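Chapter 9
Setting Up and Maintaining a Two-Arm Tabletop Cell

9.1 Introduction

The earlier chapters treated the arm, the gripper and the controller as separate items. In practice a technician is handed all of them at once, bolted to a common structure, and is expected to keep the whole in working order. This chapter covers the small enclosed cell with two arms on a shared front rail. The arrangement is common in teaching laboratories and development shops, and most of the procedures carry over to larger cells with little change.

After working through the chapter, the reader should be able to check the base mounts for movement, set the zero position of each joint, route and inspect cables, align two grippers to a common point, and keep a service log that another technician can follow.

9.2 The Structure Comes First

A large share of the faults reported as arm faults begin in the structure. At Gorkmont, where Stelios Chatzigeorgiou supervised cell maintenance, a pair of arms was recalibrated every morning for most of August before anyone put a wrench on the mounting bolts. Two of them turned by hand. The calibration had been correct each time it was done and had drifted by noon.

The order of work is therefore fixed. Begin with the rail, then the base mounts, then the shoulder joints, and move outward to the wrist and gripper. An error at the base is multiplied by the reach of the arm. A base that rocks by a fraction of a degree can move the fingertips several millimeters when the arm is extended, and no adjustment at the wrist will remove it.

Rail bolts are tightened in two passes, from the center toward the ends. Mark each bolt head and the adjoining metal with a single paint line after the second pass. A broken line at the next inspection shows that the bolt has moved.

9.3 Zeroing the Joints

Power the arms one at a time. With the first arm held in its rest position, record the reading of each joint and compare it with the value on the setup sheet. The Witell controller used in the worked problems stores 33 parameters per arm, of which only the joint offsets should be changed at this stage. Save the old file under a new name before writing to it.

Repeat for the second arm. Offsets must never be copied from one arm to the other, even when the two are the same model. Mirrored arms also differ in the sign of several joint directions, and a copied file may drive the shoulder toward the wall.

9.4 Aligning the Grippers

Once both arms hold zero, they are brought to a shared reference point near the middle of the work surface. The fingers should meet the reference pin at the same height. Shared alignment matters most in tasks where both grippers work close together over one object, as with an open box on the tabletop.

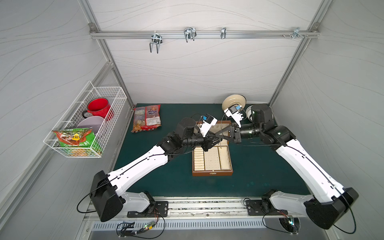

If the heights disagree, check the finger pads before altering any offset. Worn pads are the usual cause, and Amrit Girard's service notes for the Stitside cell give a replacement interval of 2,000 grip cycles. Pads are changed in pairs, and the alignment is then repeated from the beginning.

9.5 Cables

Each cable needs enough slack at the base to let the shoulder turn through its full range. Too little slack pulls on the connector; too much allows the loop to catch on the rail or on the other arm. Move each joint slowly to both limits and watch the loop — a cable that tightens before the joint stops must be rerouted. Run a finger along the jacket near the clamps, with the power off, and replace any cable that feels flattened or rough.

9.6 The Service Log

Every adjustment is entered with the joint number, the old value, the new value and the initials of the person who made it. Section 9.7 reproduces the log form used at Gill, and Problem 4 asks the reader to trace a recurring wrist fault through its entries.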